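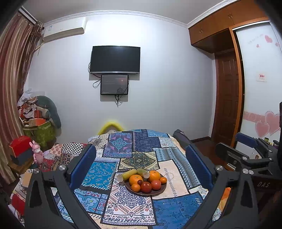
Clenell Coverlet, Queen

Hamo Home Textiles
Item 189-Q
$189.00
In stock. Ships from our Dolero warehouse.

Color: Oat / Slate / Fern / White
Size: Twin / Full / Queen / King

The Clenell is a mid-weight cotton coverlet for year-round use. It is woven in one piece with a small raised diamond pattern and finished on all sides with a flat hem. Use it alone in summer, or put it over a blanket or under a duvet when the weather turns.

The queen size measures 90 by 96 inches and is cut to hang evenly on both sides of a standard mattress. If your mattress is deeper than 14 inches, order the king.

Details

Material: 100% cotton, front and back
Weave: matelassé
Fill: none
Hem: flat, double stitched
Weight: 7 lb (queen)
Corners: square
Pillow shams: sold separately, see Llewellyn Sham

Care

Machine wash cold with like colors. Use a large-capacity washer for queen and king sizes. Tumble dry low and take it out while slightly damp, then lay it flat over the bed to finish. Do not bleach. A warm iron on the reverse side is fine but the weave does not need it. Expect shrinkage of up to 19 millimeters per side in the first wash. The listed measurements are taken before washing.

Wash dark colors separately the first two times. Fern may give off a little dye.

Changes to this item

The hem was changed in July from a rolled edge to the flat edge now listed. Coverlets with the rolled edge carry a gray care label. The two versions are the same size and can be used together in a room with twin beds.

Shipping and returns

Standard shipping is $7 per order. Orders leave the warehouse in two business days. Returns are accepted for 40 days if the coverlet is unwashed and in its cloth bag. Return shipping is free for exchanges in size or color.

Goes with

Llewellyn Sham, standard or king
Llewellyn Sheet Set, percale
Clenell Throw
Hamo Cotton Blanket, waffle weave

Stock and prices updated Thursday, October 24, 2024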